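Last touched 1 Dec 2024. If you're reading a printed copy, check with Ketsara whether there's a newer one!

# Saengthong recipe notes

Hello, and welcome to the family recipe collection. It holds 300 recipes typed up from the notebooks my aunt Kanyarat Jitpraphai kept for most of her cooking life, plus a handful of cards that were tucked between the pages (mostly desserts, and mostly in pencil). I've kept her wording wherever I could read it, even when she contradicts herself over how long to simmer a curry paste.

## How the files are laid out

Each recipe is one plain text file, named after the dish. The folders follow her own notebooks, so soups and sauces are together and anything with coconut lives in `sweets`, even the savory ones.

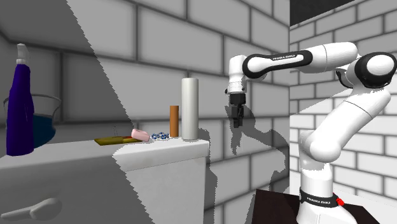 Amounts are the part that took me longest. She measured with a rice bowl and a soup spoon, and I only converted the ones I had cooked myself. Those have `tested: yes` at the top. The rest still say "bowl" and "spoon," so please taste as you go.

## Known gaps

- 8 recipes stop partway through
- `sweets/pumpkin-custard.txt` has two oven times, both hers
- the pickle pages are still waiting for January

Corrections are very welcome, and so are stories about the dishes. Send them to me, Ketsara Bunnag, and I'll add them under `notes`.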